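Drovness Publishes Second Chore Report: Machines Can Tidy, Given the Afternoon

FOR IMMEDIATE RELEASE
September

Drovness, the household automation test group, today released its second report on whether machines can handle ordinary chores in ordinary homes. The short answer is "some of them." The long answer runs to 2878 attempts and a fair number of dropped spoons.

The report covers 6 chores: wiping a counter, clearing a counter, loading a drawer, folding a towel, sorting cutlery and putting spices back where they came from. Two robot systems took part, Jikitz and Kumsa, both built around standard arms and both set loose on kitchens that had not been cleaned up for company.

Wiping went well. Both systems wiped with great commitment, including areas that were already clean. Clearing a counter went well when the objects were solid, upright and happy to be picked up. Towel folding produced results that Drovness has agreed to call "folded" for the purposes of the tables in the report.

Shop-floor trials told a kinder story. Restocking a shelf with identical boxes is close to solved, and a store owner with identical boxes and patience could put either system to work this year. Homes remain harder. A kitchen does not stock identical boxes, and the people who live in it keep moving things. 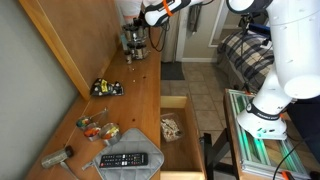
Spice duty was the chore our testers argued over most. A jar is small, smooth and easy to knock into its neighbor, and the job is finished only when the last one is back in place. Five jars on a two-tier rack with one more standing on the counter in front is an easy evening for a person and a serious piece of planning for a gripper. Add a crumpled snack bag, candy or small items in the measuring cups and a TV remote parked on a pot holder, and the machine also has to decide what counts as a mess. Opinions differ on this among humans, too.

Drovness does not recommend that households cancel any existing arrangements for the dishes. It does expect counter wiping to be the first chore that buyers can hand over without supervising, with drawers to follow some way behind.

The full report, including results for each chore and a list of items the arms declined to let go of, is available on request from the Drovness press office.

About Drovness
Drovness tests home and retail automation in lived-in rooms and publishes the results whether or not they flatter the equipment. Its test kitchens are located in Ernar.

###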